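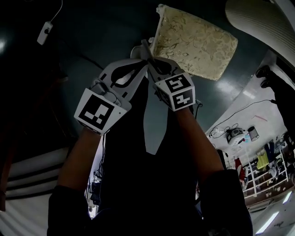 Tips for working with the handheld grippers

We started using these at Clonness in March, and I'm still delighted by them! You do a household job with the gripper in your own two hands, and the arms over at the Stollstead workshop learn the job from your recordings. It has changed our day a good deal – less lifting and carrying, far more thinking about how a thing ought to be picked up.

Hold it low. Keep both hands down near the base, below the marker blocks, and leave the patterned faces uncovered.

Pinch small things with the tips. Cups are a lovely place to start. Go in slowly, close gently, and stop as soon as the fingers have hold.

Wear plain, dark sleeves. Dilruba Munshi swears by an old navy jumper, and the white fingers do show up beautifully against dark clothes.

Mind the cables. Let them run down towards your body and step over anything trailing across the floor.

Swap after 12 goes. Wrists tire before you notice, and Josefina Montecinos now plans our rota around it. Sixty in a morning is plenty for one person.

Speak up about awkward jobs. Cushions had us all grumbling, so we asked for longer sessions on them and got them – wonderful! Put yours on the sheet by the kettle.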